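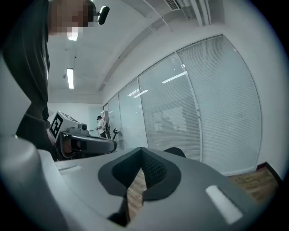 Two people in a room with a wooden floor.

Search tips and how-tos Go

Looking After a Wood Floor in a Room That Gets Used

2025-09-13 — By the Jarnska Home Desk
2 min read

A wood floor in a room where people stand and work all day wears differently from one in a bedroom. Most of the damage is grit. It comes in on shoes, gets ground in wherever people stand longest, and dulls the finish in patches.

Sweep before you start work as well as after. A soft broom or a dust mop is fine. If you vacuum, use the bare floor setting so the brush roll stays off the boards.

Put one mat outside the door and another inside. Check the backing on the inside mat. Some rubber backings discolor a finish over time, and you won't notice until you move the mat.

For damp cleaning, wring the mop until it no longer drips. Go with the grain and work toward the door. Skip steam mops. Vinegar can dull some finishes, so stick to a cleaner made for the type you have.

Felt pads go on anything that gets pushed around, stools first. Stick-on pads pick up grit and turn into sandpaper, so turn the stools over every couple of months and look. We changed all of ours in May and half were due.

Tools get dropped. If you handle heavy ones on your feet, lay a rubber-free work mat where you stand, and clear the floor behind you. When two people share a room, agree on who steps back which way — most of our dents came from somebody bumping an elbow.

Small dents in bare or oiled wood can sometimes be raised with a damp cloth and a warm iron. Keep it brief and let the spot dry overnight before you oil it. Don't try this on a lacquered floor, where the heat may turn the finish white.

Scratches that only reach the finish can be hidden with a wax stick one shade darker than you think you need. Test it under a cabinet first.

More in Floors: getting candle wax out of the gaps between boards.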